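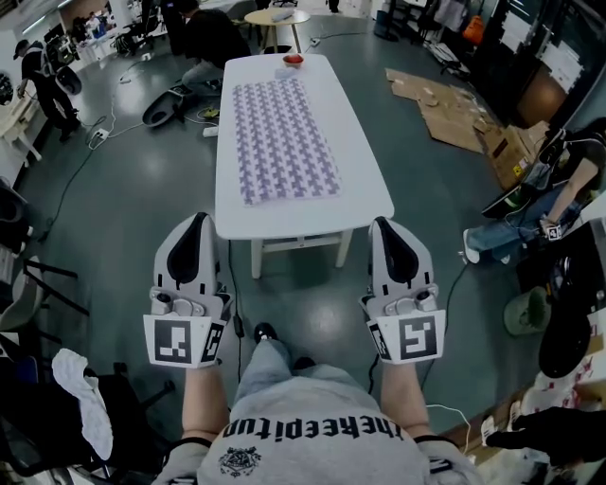 Salle d'Indmont, poste 2 : table blanche, textile à motif violet, petit bol rouge au fond.

Rapport d'avancement au bailleur, Fonds Ernar
Volet « Linge et petits textiles »
Rédaction : Vaughn Delacroix
Date : 2023-10-31

Où nous en sommes

La convention signée en juillet prévoyait 200 séquences de manipulation de linge sur six postes. Deux postes tournent régulièrement. Les autres attendent des tables, ou des gens, ou les deux, et je préfère l'écrire maintenant que de le découvrir avec vous au moment du solde. Le calendrier transmis par Lyons supposait que la salle serait aménagée dès le premier jour. Elle ne l'est pas tout à fait : il reste des cartons à plat le long du mur de droite, et une multiprise avec son câble blanc court encore au sol. J'ai demandé deux fois un passage de câble. On m'a répondu que c'était noté.

Le mobilier

La table rectangulaire blanche convient pour un textile à plat, moins bien dès qu'on soulève une extrémité. La petite table ronde en bois clair, plus loin dans la salle, figure à l'inventaire comme poste de travail. J'ai du mal à la compter comme telle et je l'ai retirée du total. Ernar jugera si cela modifie l'assiette de la subvention.

Le textile

Nous avons retenu une serviette pied-de-poule violet et blanc. L'argument d'Anent, qui nous conseille sur le protocole, était que le motif aide à repérer les plis. C'est possible. Je n'ai pas vu de comparaison avec un tissu uni et j'en réclame une avant d'acheter le second lot. La matière est un peu pelucheuse, ce qui complique la prise aux extrémités ; un linge plus ras aurait peut-être été un choix plus prudent pour commencer.

Les gestes

Le protocole décrit quatre gestes : étaler, plier, torsader, reposer. Le pliage ne pose pas de difficulté particulière. La torsion me laisse plus réservé. Une partie de la serviette reste pliée à plat sur la table pendant que l'autre est tendue en corde entre les deux pinces, et personne n'a su me dire à quelle tâche ménagère cela correspond. L'essorage, m'écrit Ruairí Nic Giolla. Je veux bien, mais l'essorage n'apparaît pas dans la convention.

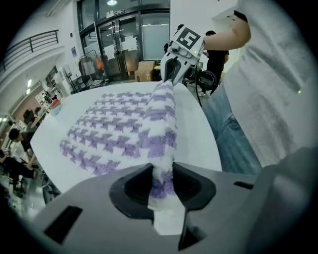 Écarts et demandes

Sur les 14 séances prévues pour la période, je ne peux pas encore vous donner un taux de séquences exploitables : la relecture est en cours et le critère de rejet a changé entre-temps. Tout chiffre avancé dans un autre document que celui-ci est à prendre avec réserve.

Nous demandons :
- l'accord d'Ernar pour reporter l'achat du second lot de textiles ;
- une position écrite sur la torsion, à garder ou à sortir du protocole ;
- la livraison des tables manquantes par Lyons, avec une date ferme.

La partie financière est jointe séparément. Ruairí Nic Giolla répondra aux questions sur le protocole, et moi à celles qui portent sur la salle.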